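Sorting Mixed Household Goods in Open Bins
Student project report, Ustgate
Last updated: March

The project considered how soft and rigid goods should be stored together before sorting. The trial set comprised 633 items, and stuffed toys were recorded separately.
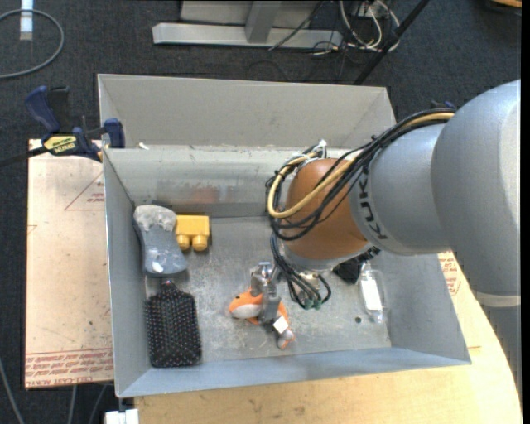
Why were open bins chosen?
Sloping walls keep small items within reach – even those near the corners.

Edvin Fjeld compiled the item list. A second list of 1,000 entries is planned.

Contact: Ustgate project office | © Ustgate | Back to top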